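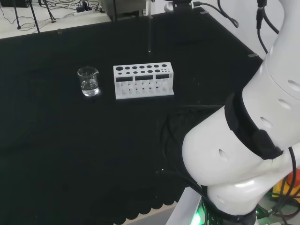

Section 4: Your First Bench Routine

Mindus Bench Kit, set-up guide, revised 8/22/21

By now the arm is bolted down and powered, and you get to the fun part! This section takes you through a stirring routine with the Mindus arm and the Plomness gripper set. Allow 20 minutes the first time. You'll be much faster the second time, and you'll probably want to run it again right away.

Before you start

Have a small beaker, a glass stirring rod and an empty tube rack within reach. Use plain water for every practice run.

1. Spread a dark, matte cloth over the table and clip it at the back. Glass is hard for the arm camera to pick out on a shiny top, and a dull black cloth helps a lot.

2. Fill the beaker about halfway and set it on the cloth, well inside the arm's reach.

3. Place the rack beside the beaker with its long side facing you. Leave the tubes out for now; they come in Section 5.

4. Open Bureo on your computer and choose Teach > New Routine. Wait for the base light to turn steady green.

5. Guide the arm by hand to the rod and press Save Point. Do the same just above the beaker, then again with the tip of the rod in the water.

6. Set the speed to 2 and press Play. Keep a finger near Stop.

CAUTION: The arm can pull a loose cable into a joint. Check the slack through the full swing before you press Play, and keep plugs and power strips off the table.

CAUTION: Do not reach over the beaker while the arm is moving.

Note: If the rod taps the glass, raise the last point by 2 mm and play the routine again. Small changes work wonders here.

Note: The May update to Bureo added a shared library, and it's a great place to borrow ideas (1,731 routines when we last looked). Try the Maluleke pouring set once your stirring runs smoothly.

Save your routine under a name you'll remember. Section 5 opens with it.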